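Stool (furniture)

A stool is a seat for one person that has no back and, as a rule, no arms. It is among the oldest kinds of furniture that people have made, and it is also one of the plainest, which may be why it has stayed in daily use in so many parts of the world while grander seats have come and gone. A stool can be carved from a single block, joined from several parts, folded out of sticks and cloth, or molded in one piece from plastic. Many of them lead a double life as a small table, a step, or a place to set down the shopping.

Name

The English word goes back to an old Germanic word for a seat of any sort, and its relatives in German and the Scandinavian languages still mean a chair. In English the meaning narrowed after the word "chair" came in from French. From then on a chair was the thing with a back and a stool was the thing without one, and that is more or less how matters stand today, though makers of kitchen and bar seating have been cheerfully putting low backs on stools for a good many years and calling them stools all the same. The smaller footstool is not meant for sitting on at all, at least not by grown-ups, but it has kept the name.

Early history

Stools were known in ancient Egypt in several forms, from low three-legged work seats to fine folding ones with crossed legs. The folding kind traveled well, and versions of it turn up in Greece, in Rome, and across much of northern Europe. Because wood rots, a great deal of what was made in early times has been lost, and what we know of it often comes from tomb paintings, carvings, and the odd lucky find in very dry or very wet ground.

In medieval Europe the stool was the common seat and the chair a rather special one. In a large household the head of the family might have the only chair in the hall while everyone else made do with stools and benches. Rank and seating went together for a long time after that, and at some royal courts the right to sit on a stool in the presence of the king or queen was guarded jealously and argued over at length.

The joined stool, with four turned legs held together by rails and pegs, was a favorite of English and colonial American homes in the seventeenth century. Good ones were passed down in families, and the tops of surviving examples are often worn into a gentle dip. The stretchers near the floor tend to be worn too, from many years of shoes resting on them.

Three legs or four

Three legs will always stand steady on an uneven floor, and so the milking stool, the cobbler's stool, and many other work seats were given three. A four-legged stool on a rough floor will rock unless it is lucky. On the other hand, a three-legged stool tips more easily when the sitter leans out between two of the legs, and anybody who has reached too far for a dropped spool of thread will know the feeling. Once floors in ordinary homes became smooth and level, four legs became the usual choice.

On most stools the legs are splayed, meaning that they spread outward as they go down. The splay gives a wider footprint and makes the seat harder to tip. It also asks more of the joints, as the sitter's weight is always trying to push the legs farther apart, and for this reason many wooden stools have rails or stretchers tying the legs to one another.

Around the world

Stools hold an honored place in several West African cultures. Among the Akan peoples of Ghana in particular, a carved stool is closely tied to its owner, and the Golden Stool of the Asante is regarded as holding the soul of the nation. Stools of this kind are commonly carved from one piece of wood, with a curved seat above a shaped support.

In East and Southeast Asia the low stool belongs to the street and the courtyard as much as to the house. Noodle stalls and tea sellers set them out in the morning and stack them up at night, and a customer may well be given two, one for sitting and one for the bowl. Chinese furniture makers also developed the drum stool, a rounded garden seat made in wood, stone, or glazed pottery, and it found its way into Western sunrooms a long time ago.

Local traditions are often recorded only in small collections. The household museum at Stescombe keeps 178 stools, most of them given by families in the district, and its catalog is a pleasure for anybody with an afternoon to spare. It covers milking stools, sewing stools with a lift-up seat, a piano stool with a screw that no longer turns, and a long run of plain kitchen stools which the catalog treats with just as much care as the rest. The oldest has a seat of elm with ash legs. A smaller group at Clundidside is given over to fishing stools, nearly all of them folding.

Materials and making

Wood was the usual material nearly everywhere until the twentieth century. In the simplest method the legs are driven through holes in a thick seat and wedged from above, so that the stool needs no glue and only a few tools. Elm was liked for seats in England because it resists splitting, and ash, oak, and beech for legs. Woven seats of rush, cane, or cord are lighter and give a little under the sitter, but they need to be redone from time to time.

Bent plywood opened the way to light stools that could be shipped flat and stacked when not in use. Tubular steel came into cafes, schools, and laboratories over much the same period – it was tough, easy to wipe down, and not very expensive once factories were set up for it.

The plastic stool came later and has probably done more than any other kind to put a spare seat within everyone's reach. It is usually made by injection molding, in which melted plastic is pushed into a metal mold and allowed to cool. Polypropylene is a common choice. The mold costs a great deal and the stools cost very little, so the method pays only when large numbers are made. Ribs are often molded into the seat, where they can stiffen it and help keep a person from sliding. Many have tapered legs so that one stool will nest over the next, and some have a hole in the middle of the top, handy for lifting and for pulling a stuck stack apart.

Design writers have warmed to these stools slowly. Tetsuya Sakai's booklet Sitting Low, first printed at Rarkomum in an edition of 200 and later reissued, was kinder to them than most. It points out that they weigh next to nothing and shrug off rain, and that they can be found at weddings and funerals alike. It also admits that they grow brittle if left out in strong sun for years.

Care and safety

Wooden stools do best away from radiators, where dry air can shrink the joints and set the legs wobbling. A loose leg should be seen to early, before the hole wears wide. Plastic stools can be washed with dish soap and water, and one with a crack near the top of a leg ought to be thrown out. A stool sold only for sitting should not be used as a ladder. Step stools are made with climbing in mind and are usually marked with the weight they can bear. 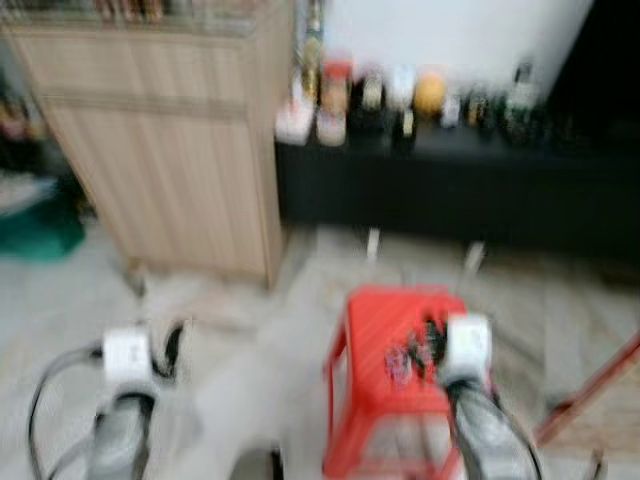
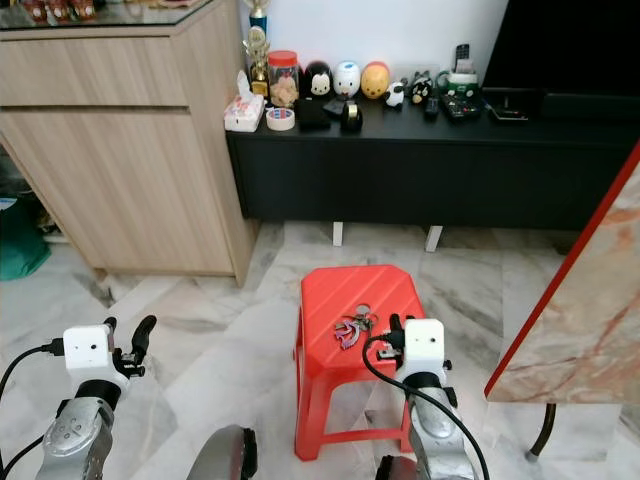 Nisreen Nimri writes in the readers' notes that the section on three legs and four leaves out the one-legged milking stool, which was strapped to the milker and went along from cow to cow. Her grandmother used one as a girl near Clundidside and always claimed it was the most comfortable seat on the farm, so long as you kept both feet on the ground. She would also like to see more on sewing stools, and asks whether the lift-up seat was common elsewhere or mainly a habit of the Stescombe makers.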